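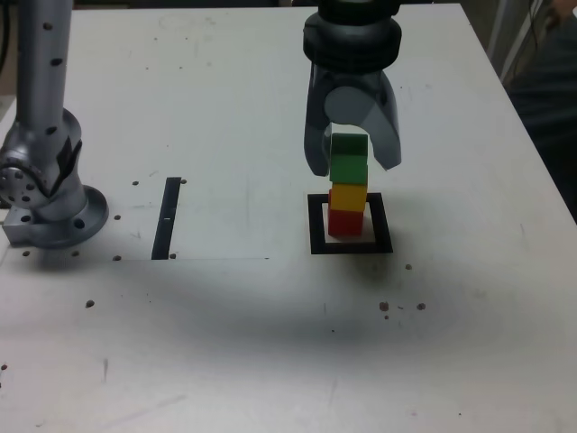 Coluna de quatro cubos pequenos de madeira sobre tampo branco.

Conjunto de cubos Wastent, 70 peças
Ensaio de Eliécer Huanca, 2 Apr 2022

O conjunto da Wastent destina-se ao ensino da medida e do volume nos primeiros anos. É vendido em caixa de cartão rígido com tampa de encaixe, ao preço de 102 euros. A versão anterior saiu do catálogo em janeiro. A nova mantém a aresta e a madeira e muda apenas o acabamento, agora com tinta de base aquosa.

A tolerância dimensional é o critério que mais pesa neste tipo de material. Um desvio pequeno em cada peça acumula-se ao longo de uma fila e inutiliza a comparação com a régua. Medi uma amostra com paquímetro, nas três direções, e a dispersão ficou dentro do valor impresso na caixa. A direção perpendicular ao veio é a menos regular, como seria de esperar em madeira maciça.

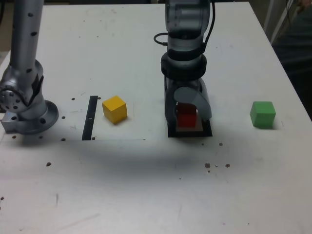 Três cubos de madeira coloridos.

As arestas são boleadas com raio curto. O raio facilita a preensão por crianças pequenas, mas reduz a face de apoio, e as colunas altas toleram mal um desalinhamento. No conjunto equivalente da Prirnine a aresta é quase viva: as torres são mais estáveis e os cantos lascam mais depressa.

O acabamento é mate e não reflete a luz do teto. As cores distinguem-se bem entre si, com a exceção de dois tons de azul que, sob lâmpada fria, se confundem. Para exercícios de sequência convém retirar um deles.

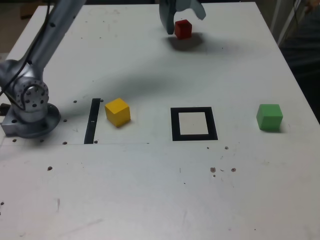 O desgaste foi avaliado ao fim de nove semanas de uso em sala, numa turma de Hagos Teshome. As marcas concentram-se nos vértices e nas faces claras, que retêm grafite. Um pano húmido remove a maior parte — o fabricante desaconselha álcool, e com razão: num cubo de teste, a tinta amoleceu ao fim de poucos minutos.

O manual tem oito páginas e é a parte fraca do produto. As atividades de volume pressupõem que o aluno já domina a multiplicação, e a tradução troca «aresta» por «lado» em vários pontos. As fichas da Fevach, vendidas à parte, são mais claras e servem para cubos de qualquer marca.
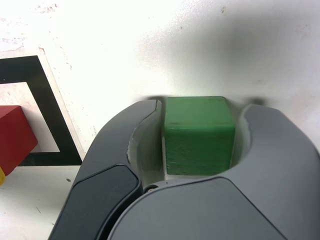 A caixa não tem divisórias, o que atrasa a arrumação e favorece o atrito entre peças. Não há venda de cubos avulsos. A Prirnine repõe peças perdidas por encomenda, e numa escola essa diferença conta.

Precisão: boa
Acabamento: bom
Manual: insuficiente
Reposição de peças: inexistente

Recomendado para turmas que já disponham de fichas próprias.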